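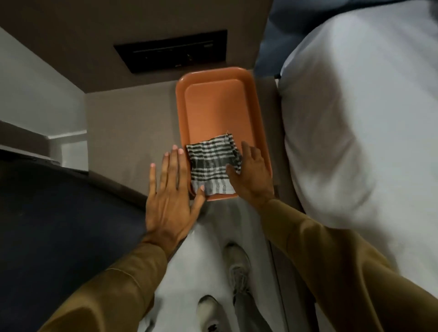

Fig. 1. Pressing a folded striped cloth on an orange tray, bedside.

Home | Course outline | Notes | Reading | Contact

Service Robots in Daily Work
Notes for session 4: Can a machine do the chores yet?
Zoia Symonenko

Last session dealt with machines that do one job in one place, such as the parcel sorter at Trivero. A sorter works because the building was arranged to suit it. A bedroom is arranged to suit the person who sleeps there, and the machine has to put up with that.

1. Cloth

A cup keeps its shape when you pick it up. A cloth does not. Each time it is gripped it takes a new shape, and most of that shape is hidden under the top layer. In Fig. 1 both hands are needed. The left is spread out with the thumb and index finger on a corner of the cloth, the right presses down on the other side with its fingers a little over the fold. A person does this with hardly a thought. To write it down as steps for a machine you would need at least:

- find an edge and decide whether it is a real edge or a fold
- hold one part still while moving another
- press hard enough to flatten, without pushing the tray along
- decide when the result is good enough

The last step is the one students leave out. The cloth in the figure is slightly wrinkled, frayed along the top, and has a loose thread at one corner. A machine told to reach a perfect square would never stop.

2. The Jedum trial

Jedum ran its two-armed machine on small towels and dishcloths for 15 days in a test flat. It made 1525 attempts and 1120 ended in a fold that the staff accepted. The mean time was 89 seconds per cloth. Most of the failures came at the first grip, when the machine took hold of two layers instead of one.

Be careful with these results. The cloths were all clean and dry, and they were laid out singly on a bare table. Taking one from a pile was not tested.

3. Shop floor and home

The Paredes laundry has used a towel folder for years - a feeder with rollers, no hands at all. It is quick, but someone still has to put each towel in straight. Jerarov wants to replace that person with an arm, and its first machine is due in August. We will look at the plans in session 5.

For next time

Fold a tea towel at home, slowly, and write down every point at which you changed your grip. Bring one page. Then mark the points where you went by feel and could not have gone by sight alone.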